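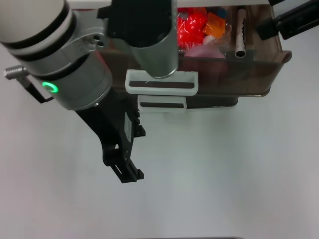
Two gripper types at the bin station: black fingertips closed, white pads with dark brown lining.

Assessing a Bin-Emptying Chore
Baltelbridge Household Automation Guide, Part 2

This procedure helps community centres judge whether a robotic arm can take over the clearing of mixed bins. At present, supervised clearing is achievable; unattended clearing is not recommended.

Step 1. Prepare the bin
Use a rigid bin with an open top. Include soft, crumpled and upright items, as a uniform load will flatter the machine. Tinted plastic is acceptable, although it mutes colours and may affect recognition.

Step 2. Check the approach
Lower the open gripper slowly beside the bin wall and stop above the rim. Record the clearance on the Stesar worksheet – rolled lips and nested edges are a common point of contact. Repeat with any neighbouring object pressed against the bin. 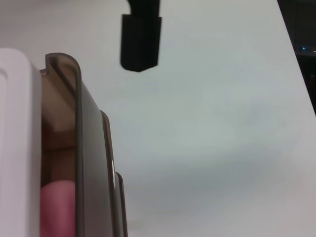
Step 3. Run the trial
Complete 135 picks without assistance. Log dropped items, double picks and any movement of the bin itself. In the Nidosa trial, 73 picks were completed before staff had to intervene, most often for thin plastic bags.

Step 4. Interpret the results
A person clears the same bin in a fraction of the time. Centres should therefore consider the chore suitable only where staff are already nearby. Completed worksheets may be submitted to the Berchtold office until the end of October.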